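Cornoleo Soft Pads, second version
Replacement finger pads for the Wukmont hand-held gripper

Part no. 3056
Weight per pair: 18 g
Sold in pairs, fixing screws included
In stock at Drekdale

We've been waiting for these since October and they're lovely! The first Cornoleo pads gripped well but were rather stiff, so anything thin or rounded tended to twist as you closed your hand. The new ones give a good deal more, and they spring back nicely when you let go.

Surachet Khamphan fitted a pair to our own Wukmont and put them up against the old pads and the plain Bunnag fingers (the ones that come in the box). He did 238 picks with each set, all household bits and pieces: mugs, pens, brushes, a bar of soap, a bag of rice. The Bunnag fingers are still the best choice for flat card and paper, where you want a thin, hard edge. For nearly everything else he kept going back to the new pads, and so did the rest of us once we'd had a turn.

Fitting is easy. Undo the two screws on each finger, slide the old pad forward, push the new one on until it clicks and do the screws back up finger-tight. Please don't use a power driver, the threads are only plastic. Haoran Song changed a pair in roughly 298 seconds on his first go, and that included looking for the screwdriver.

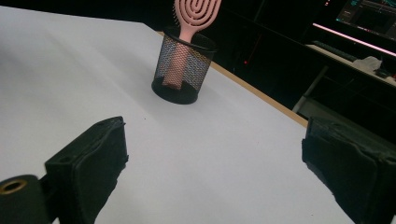

One thing to try early on is tall things that stand in a holder. Come in level and a bit slower than you think you need to, and close gently before you lift. With the old pads we used to squeeze hard to stop things turning, and the holder often came up as well. The softer face lets you use a much lighter squeeze, so it's worth learning the feel of it again from scratch.

The pads do pick up dust. Wipe them with a damp cloth and leave them to dry before use; no solvents.

Fits: Wukmont hand-held, both sizes. Does not fit the Wukmont wrist mount, though we have asked Cornoleo for one!

Page updated 2019-06-13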